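**Council vote on the Forkus site — who's watching the stream?**

**saftac** — August 5, 2022

Right, I've read all 30 pages of the officers' report and I'm properly excited. If the motion passes, the council has to open a formal review of how the Forkus lease was signed off, with hearings in public! I've been going to these meetings for years and can't remember them ever agreeing to question one of their own decisions.

Marius Husar put the motion down and he needs 21 votes. I make it 26 if the Flora ward lot stick together.

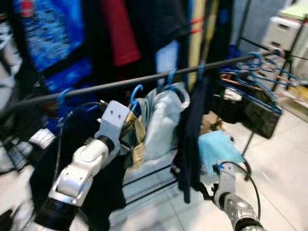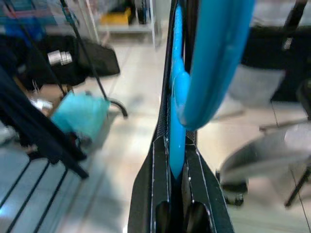 **chrysanthi_k**

26 is very hopeful. Two of the Flora ward councillors told the residents' meeting they'd wait for the legal advice, and that still hasn't been published. I'd say it scrapes through or it doesn't go through at all.

**saftac**

Fair, but Surdu has come round, and he was dead against it in the spring. He said so at the Wikonier hall and got a round of applause for it!

**old_tramline**

Silviu Surdu comes round to whatever the room wants. Ask him again after the group meeting.

Also, why does it need a vote? The scrutiny panel could have started in May. It has the powers already, see section 11 of the standing orders.

**chrysanthi_k**

It can start, yes, but it can't make anyone hand over papers without the full council behind it. That's the bit I care about. Without the Karagiannis letters it's a lot of people in a room guessing.

**kh_hong**

I voted for Husar and I think this is a mistake, sorry. The report isn't due till December, and until then nothing gets built or mended on that site. My street floods off that car park every time it rains.

**saftac**

Not a daft point at all, Kyung-hwa. There's an amendment on page 11 that lets drainage work carry on — have a look, I'd love to know if it covers your end.

**kh_hong**

Just read it. It says "urgent repairs", and they've been telling us for two winters that ours isn't urgent. I'll email him and ask for the wording to be changed.

**old_tramline**

Copy in the clerk or it'll sit there.

**saftac**

Yes, do! Stream starts at 7, link's on the council page. I'll post the names as they vote.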